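收纳盒盖子按颜色分,到底有没有用

家务小窍门 · 工作间与储物

2019年6月23日

每隔一阵子,总有人来推销“颜色管理法”。绿盖子装这个,红盖子装那个,蓝盒子一律上架,据说从此东西不会乱。我对这套说法一向半信半疑,去年8月起在自己的工作间里试了一轮,把结果写下来,信不信由你。

先说盖子。圆盖子最烦人的地方是滚。平放占地方,竖着放没有东西挡就倒,叠在一起又容易吸住。网上教人用文件架竖着插,我试了,口径小的还行,大的一碰就翻出来。后来改用最土的办法:浅盒子一个,盖子按大小平着叠,大的在底下,每两个之间垫一张厨房纸。难看,但不吸,也不滚。

至于颜色,我的看法是,只有两种颜色的时候有用,超过三种就没人记得住。Yesenia Villca坚持用五种,还在冰箱上贴了对照表。我去她那儿借过一次螺丝,她自己也得先看表。红配绿还有个毛病:家里要是有人分不清红绿,这套办法等于白做。写字比涂色可靠,一条纸胶带,一支油性笔,写里面是什么,贴在盒子正面,别贴在盖子上。盖子会换来换去,盒身不会。

再说架子。带轮子的不锈钢层架车我是赞成的,理由很普通:能推开扫地。可是商家喜欢吹的“随意移动”要打折扣。装满了再推,盒子会往一头溜,轮子要是没有刹车,靠墙放也会自己跑。买之前蹲下来看轮子,用脚踩一踩刹车片,踩下去还能晃的别要。我那台是在Cildale的旧货行买的,四个轮子换了两个,换完才算能用。

层板是横杆的那种,小盒子容易卡在缝里歪着。解决办法是垫一块裁好的硬塑料板。有人推荐垫瓦楞纸,拖地溅上水就软了,我不推荐。

蓝色塑料盒敞口的好处是伸手就拿,坏处是落灰。两样你只能选一样。天天用的敞着,一个月碰不到一次的加盖。Kumer牌的说明书上说每盒可承重39公斤,我不打算验证,也劝你别验证。一只手提不起来的盒子,放在上层迟早砸脚。长盒子尤其要留神,最好顺着架子放,斜着塞进去看着省事,旁边的盒子就不好抽了。

地面也顺便提一句。灰色的塑胶地面好打理,清水加一点中性清洁剂就够,那些卖得很贵的“焕亮蜡”我用过两种,亮是亮,走上去打滑。地上贴的线和标识,边角翘起来要马上压平或者换掉,不然拖把一带就撕一条,剩下的胶最难弄。除胶用温热的吹风机慢慢吹,再用塑料刮片推,别上钢丝球。

还有读者Zoila Pacheco来信,问能不能用小苏打加白醋洗塑料盖子。能洗,冒泡很热闹,去油的功劳多半还是热水和洗洁精的。省下白醋拌凉菜吧。盖子边沿那圈凸起里头的黑泥,用旧牙刷蘸洗洁精刷,刷完口朝下晾,干透再叠。

下面两张,先绿后红。
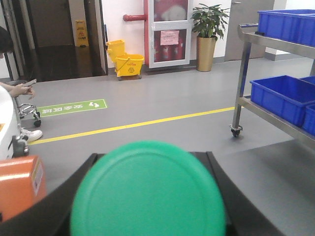
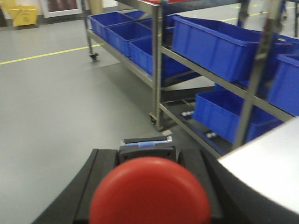

栏目:收纳与整理

补几条零碎的。

纸胶带贴久了会留印,三个月换一次比较稳妥。盒子洗过之后要等表面全干再贴,不然第二天就掉。

买盒子先量架子的深度,再量盒子的外沿。商品页上写的往往是内径,差那么一两厘米,门就关不上,或者盒子探出半截来。

同一批买齐。Mosquera的盒子我前后买过两回,型号一样,盖子居然不通用,客服说是“正常公差”。

别为了收纳去买收纳用品。Adcombe那套要2000块的“全屋方案”,我看了目录,拆开来还是盒子、盖子和标签。先拿家里现有的鞋盒摆上一个月,位置定了再花钱,尺寸也不会买错。

下一期写抹布。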